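Subject: Re: [ulcombe-arms] two-arm table, dishes next
From: Marianna Makowska
Date: Jun 24, 2024
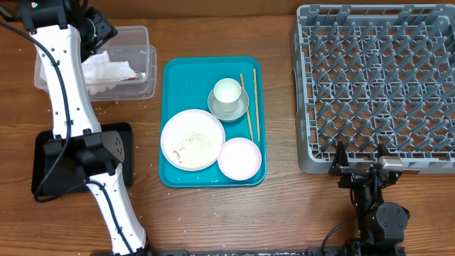
Bench as of tonight: dirty plate on the teal tray, rack on the right, napkin in the clear box.

Hi all,

Kwiatkowski wrote:
> Are you still running both arms off the one supply? And is the rack
> close enough for the black one? Mine ran out of reach in February
> and I had to move the whole base.

Yes, one supply still, 24 volts, and so far no brownouts (touch wood!). The rack is fine for reach now that I've pulled it toward me – the black gripper gets to the front edge with the elbow nicely bent. The far row of pegs I haven't tried yet.

The white arm does the trash side, so it lives over the clear container and the black tray. My gripe there is the cable. It loops way out to the left and I keep catching it with my sleeve, so if anyone has a clip design that fits those long white segments with the holes, please send it!

Chopsticks are still the worst. The plate I can get by the rim, the cup is okay, but two skinny sticks lying at different angles is just mean. I'm at 8 decent runs and I want a lot more before I touch the Rovar settings again.

Also, rice gets everywhere. Bring a brush if you come by.

Marianna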